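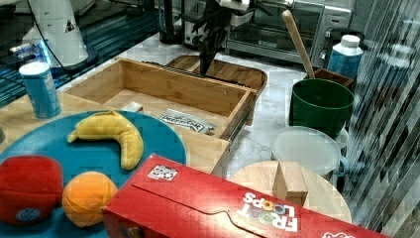
The counter on Friday, plush fruit still on its plate.

I set out to clear the kitchen counter and got as far as moving the cereal. The Froot Loops are now lying on their side, half on the teal plate, which I suppose counts as storage. The plate was already taken by a banana and an orange-coloured fruit, both plush and both in better shape than any fruit I've bought since June.

I do like the wooden box. It was going to be the answer to everything small, and I had plans for dividers. So far it has a little white packet in it and a bit of paper. The dark tray behind it was the answer before that. I got that one at Clurkarby for 20 dollars and told myself it would hold the mail – it has never held the mail.

The toaster oven stays where it is. I measured the cabinet twice and it's 4 inches too shallow, and I'm not paying 70 dollars for the Gasser shelf that would fix it. I looked at the Zendis one too. Same shelf, different screws.

So the plan for the weekend is to find a home for the blue can, put the cereal back upright and wash the plate. The fruit can go in the wooden box for now. After that I'm doing the drawer with the lids in it. I own about 106 lids and I'd like to meet whatever they used to belong to.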